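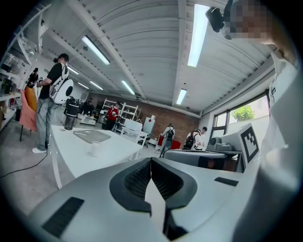 Figure 7.1 A shared workshop during a project session, seen past the black V-shaped pad of a hand-held gripper.

Home | Contents | Chapter 6 | Chapter 7 | Glossary

Chapter 7: Running a Gripper Project
By Aušra Kazlauskienė
Mar 12, 2020

In Chapter 6 you drew a gripper on paper and worked out how far its fingers had to open. In this chapter your team will use a hand-held gripper to record short tasks, and then sort the recordings so that a robot arm can be trained on them.

The chapter follows the Cusbridge student project, which began in July with 13 students and one workshop. The team set itself a target of 2,000 recordings of simple table work, such as moving a cup onto a tray. Its first 500 went quickly. When Wahyudi Osman, the student in charge of data, checked them, he had to throw out 316. In most of those the operator had started moving before the recording began. The team wrote a start procedure after that, and you will write one in Section 7.2.

Several groups usually work in the same room. In Figure 7.1 there are people near the shelving at the back and others toward the right, and one man is wearing a white backpack with cables hanging from it. A table with a tray and a small white cup stands just beyond the gripper. On the work surface to the right is a box with a black-and-white square marker. Markers of this kind give software a fixed pattern to look for, and Section 7.3 explains how to place them.

Before you start, you should be able to:
measure the opening of a gripper
name the parts of a finger pad
keep a dated project log

Key terms: operator, recording, marker, start procedure

7.1 Dividing the Work

A team needs an operator, a recorder and a checker. Change roles after each set of recordings. The checker should not review recordings that he or she made as operator.

Reader comments

Marites Calimlim: Is the log sheet from Chapter 5 the same one used here?

Yoga Mandagi: Yes, but add a column for the operator's initials.

Ľudovít Kadlec: My class needed two periods for 7.1.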